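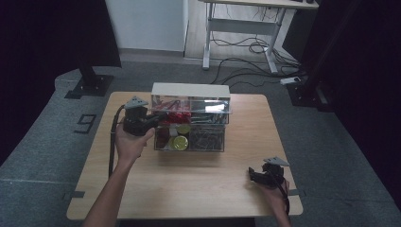 Clear organizer, two tiers, on a square table.

Section Hold
Short fiction, July 2025

The fall timetable at Cornar was built in three passes. The first pass copied last year's sections forward. The second placed them in rooms. The third was mine, and it consisted of reading the exception list that Vendden printed at the end of the second pass and clearing each line by hand.

A line was cleared by changing the room, changing the hour or cancelling the section. There was a fourth code, H, for hold, which kept a section exactly where it was and took it off the list until the next year. The manual gave H two sentences and advised against it.

Line 5 of the exception list was a section with no title. It had a number, a department code that had been retired before I was hired, and a room: Zidell 2, evening block, full term. Capacity was set at 50. Enrolment was zero. The instructor field held a single period, which Vendden accepted as a name.

I coded it for cancellation and moved to the next line. When I ran the check, the line came back. The status read H.

I assumed I had typed the wrong letter. I coded it again, saved it, closed the file and opened it. The status read H.

Cancellation of a held section requires the same office that placed the hold to release it. The placing office was given as Benedetti, which is a building. Registration had been on its ground floor until the move, and the floor was now used by Admissions to store banners. I sent a request to the Vendden support desk asking for the hold to be released at their end. They replied that the hold was valid, that it had been renewed every September, and that the renewals had come from my workstation.

I had been at that workstation for three Septembers. I asked for the log.

The log was short. Each renewal had been made on the last working day before classes, late in the afternoon, under the general office login. That login was used by everyone on the counter and the password was taped inside the stamp drawer. I looked up my own leave record. I had been in the office on each of those days. I had no memory of the section, but I had no memory of most sections. There are a great many of them and they look alike.

I walked over to Zidell that evening to look at the room. The building is kept on the old key system and I had to sign for a key at the security desk. The guard turned the sign-out book around for me and I wrote my name, the room and the time. The line above mine was from the previous week, for the same room, and had been filled in with a period.

I asked who had signed it. The guard said it was the evening class.

I said that there were no evening classes in July.

The guard said that it wasn't a summer class, it was the fall one, and that they came in early some years to get the chairs right. Then the phone rang and I took the key upstairs.

Zidell 2 is a flat-floor room with a board at one end and windows on the courtyard side. The chairs were in rows. The board had been wiped, though a date had been left in the upper corner, as instructors do. It was in September. I checked the clock against my watch and found it correct. I sat in the back row for the length of one class, including the break, and made notes on the heating. Then I returned the key and signed it in. 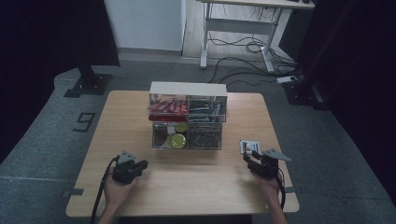 Third Pass

The exception list is due to the Dean's office with every line cleared or explained. I drafted an explanation. It ran to up to a page depending on how much of the sign-out book I included, and in every version the reader would have had one question, which I couldn't answer from the records. I took out the sign-out book. I took out the log. What remained was a statement that a section with no title, no instructor and no students was occupying a room that had not been requested by anyone else.

That last part was true. I had checked it. No department wanted Zidell 2 in the evening, on account of the stairs.

Under the space rules a room may be held without enrolment if the holding unit confirms the need in writing each year. The form is one page. It asks for the unit, the purpose and the number of seats. I wrote Registration for the unit. For purpose I wrote instruction. For seats I left the capacity as it was.

The signature line was at the bottom. I signed in full, and scanned it, and attached it to the section record, where Vendden showed me the three earlier forms in the same folder. They were in my handwriting. The purpose on each was instruction. On the oldest one somebody had added a note in pencil asking if the heat in the back row could be looked at.

I opened a work order for the heat. Facilities confirmed it the next morning and asked what time the class let out, so they could send someone after. I gave them the end of the evening block and went on to line 6.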